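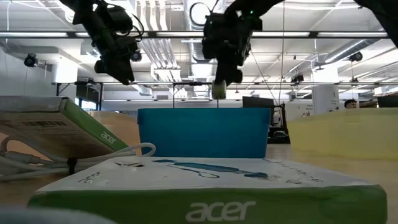
Last updated in May

I have been making marmalade for years and I still get a bit giddy when the Seville oranges show up. They're around for such a short stretch, they're knobby and full of seeds, and you would never want to eat one out of your hand. Cook them with sugar, though, and the whole house smells so good that I find excuses to walk back through the kitchen!

This winter I went overboard. I bought a full box from the Hailu stand, carried it up three flights, and then had to work out where to put 76 oranges in an apartment with one counter. (Bathtub. They went in the bathtub.) I made four batches over two weeks, and I want to write down how each one went while I can still read my notes, which are now mostly sticky.

Batch one was the plain one. Whole fruit, simmered until a skewer slides right through the peel, then cut up once it's cool enough to handle. I love this method because the peel is so soft by then that cutting it takes no effort. I used 2,000 grams of sugar to half that weight of fruit, and the set was firm and bright and just bitter enough.
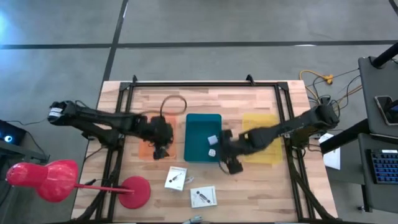

Color is the part of marmalade I could talk about all day. Batch two cooked longer, on purpose, and came out a deep reddish brown with a taste close to burnt caramel. Batch three I pulled off the heat as early as I dared. What I was after was the clear, see-through orange of that tray under the gripper, the kind that lets light come through, and I got very near it - hold a jar up to the window and you can see every strand of peel hanging there. The trick, as far as I can tell, is a wide pan and a small batch. The water leaves faster and the sugar has less time to darken. I also skim near the end and then let the pan sit for ten minutes before filling the jars, so the peel doesn't all float to the top.

Batch four was the strange one. I had been reading an old recipe from Brirnis that puts the seeds and pith in a cloth bag and soaks them overnight with the cut peel. I had always skipped the overnight part, and wow, I will not skip it again. The liquid in the bowl the next morning was so thick it slid off the spoon in a sheet. Boiling time dropped by a lot, and the flavor stayed fresh and sharp.

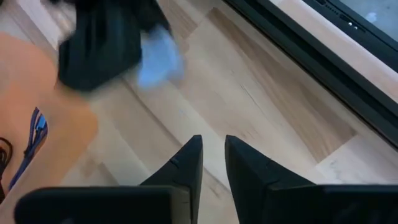 I did add a splash of whiskey to half of that batch, stirred in right at the end, and I'm glad I only did half. It's lovely on toast at night and a little much at 7 in the morning.

A few notes for next year. Buy more lids, because the old ones from Lallutero don't seal like they used to. Cut the peel thinner than feels sensible. Put the saucers in the freezer BEFORE the boil starts, so the wrinkle test is ready when you need it. And save a few of the oranges whole in the freezer - I did six, and they're waiting for a gray week in the fall when I'll want that smell again.

Next up is rhubarb and ginger. I've got the ginger already and the first stalks should be ready any day now!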